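Week 3 – Small tables, hard floors

Reading for this session: the Viltstead workshop booklet, chapter 2. Bring your notes on the Flimutden waiting room, as we will use the same method.

## 1. What a round top does

A rectangular table tells people where to sit. A round one leaves that open, and the things on it tend to drift toward whoever used them last. When you survey a round table, record positions from the center outward. Clock positions work well if you mark twelve on your plan before you start.

Small items need a home on a round top. A rack or tray with a fixed footprint gives upright pieces a place to stand and leaves the middle clear for work. Put it away from the side where people lean in, so that sleeves and forearms don't pass over it.

## 2. Light wood on gray concrete

Pale wood reads clearly against a gray floor. White objects are harder to pick out on a pale top than dark ones, so check your plan twice for them. Note the lighting too – overhead lamps leave streaks on smooth concrete, and a streak can be mistaken for a floor marking in a quick sketch.
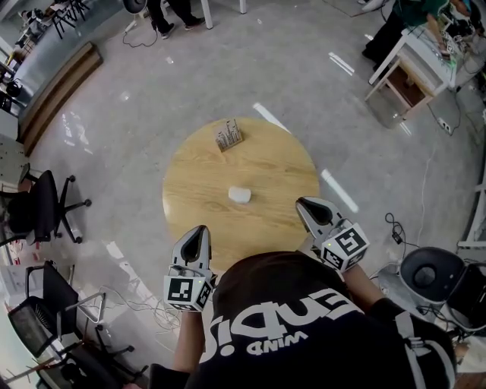 Yuxi Hou asked whether cables count as part of the furnishing or should be left off the plan, given that they get moved so often. Draw them. A cable on the floor limits where a chair can go as much as a wall does. Use a thin broken line, and put a small cross wherever one meets a walking route.

## 3. Side tables

A small table with a lower shelf takes the equipment that would otherwise end up on the main one. List the top and the shelf separately on the Zoubi sheet. Power strips go under "floor," even when they sit close to a table leg.

## Assignment

Survey one shared table in a room you can visit twice. Hand in:

- a plan with clock positions
- a list of loose items, up to 3 lines
- a paragraph on the floor and the light

Upload to Cledico under code 2241 by Wed 18 February. Late plans go in the tray outside room 981.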